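4.2 Clear desks and where the clutter goes

Kilora introduced its clear-desk rule in March, with a two-page memo and a great deal of optimism. Staff were to leave nothing out overnight, and white furniture against white walls was supposed to help them want to. We interviewed 23 employees and read 200 entries in the facilities log, most of which concern mugs.

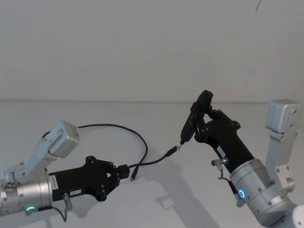

Ihor Nechyporuk told us that the rule had cured him of paper but that his bottom drawer now needed both hands and a knee to shut. Several others described the same drawer, or its close relations. At Prikard, which has no such rule, drawers were half empty and the desks looked like jumble sales; managers there called the arrangement "informal".

Cables were the hardest case. Staff would surrender staplers and even biscuits, but a spare lead was held to be different in kind, as one might need it.

Figure 3. A thin black USB cable with a small plug.
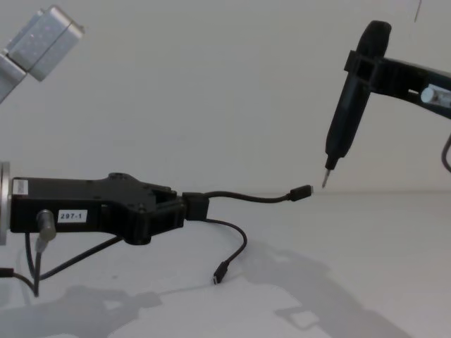
Of those interviewed, five could say what every lead in their drawer was for. The remainder kept theirs on principle. Konstantinidis, the third office, offered an amnesty box for 30 days and got back one kettle flex and a glove.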